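Help wanted: evening and weekend operators for a laundry-folding arm, Dumton workshop 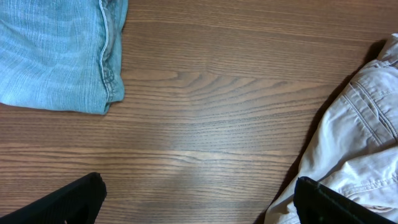 View from the wrist, gripper open. Blue denim at upper left, beige garment at right.

We are two people building an arm that folds clothes, in the back bay of the shared workshop at Dumton. The arm works. The folding is uneven. We need more demonstrations than the two of us can record after our day jobs, so we are looking for people to come in and drive it.

The build is called Filtitz. Gumaro Tovar does the mechanical side and the wiring. Bleddyn Parry does the software and keeps the recordings in order. So far we have 278 usable demonstrations, most of them pants, and most of them made by the same two pairs of hands. The policy we trained on them copies our habits, including the bad ones.

What you would do

You sit next to the table and move the gripper with a hand controller while watching the wrist view on a monitor. A typical task is to take one garment from a loose heap, spread it, fold it and set it aside. Then you mess it up again and repeat. Each run is saved with a short note on what went right or wrong. Runs where the cloth slips are kept too, so please don't delete anything.

A session is 80 minutes, with a break whenever you want one. We ask for seven sessions between now and the end of April. You pick the times from a shared calendar – evenings and weekends only, as the bay is used for furniture repair during working hours.

Who we are looking for

Anyone 18 or over who can sit through a repetitive job and stay careful. You don't need to know how to code. Left-handed people are especially welcome, as both of us are right-handed and it shows in the data. If you have worked in a laundry, a clothing store or a sewing room, mention it when you write.

You do need to be comfortable around moving equipment. The arm is slow and there is a stop button at the operator's seat, but the gripper closes hard enough to pinch. Gumaro gives a safety walk-through before your first session and you will sign the workshop's usual form. Long hair tied back, no loose sleeves.

Pay and practical matters

We pay $9 per completed session toward your travel, in cash or by transfer. We know this is not a wage. You also get a bench key for the Dumton workshop until the end of April, and operators who finish all seven sessions can have a copy of the full set of recordings and the drawings for the gripper fingers.

The wrist camera sees the tabletop and whatever is on it. Your hands may show up in a recording if you reach in to reset the cloth. We don't record sound. Notes are stored under an operator number, and the list matching numbers to names stays with Bleddyn.

We also need clothes. Jeans, chinos and cargo pants in adult sizes are the most useful, clean, with zippers that work. Thick side seams and patch pockets give the gripper the most trouble, so bring those if you have them. There is a bin marked Filtitz inside the workshop door.

How to apply

Send a few lines by 31st January to Bleddyn Parry through the Dumton workshop message board, or leave a note in the Filtitz tray at the front desk. Tell us which evenings or weekend hours suit you, which hand you write with, and whether you can manage stairs – the bay is one floor up and the elevator is for freight only. We will write back to everyone and invite people in for a short trial on the controller before anything is agreed.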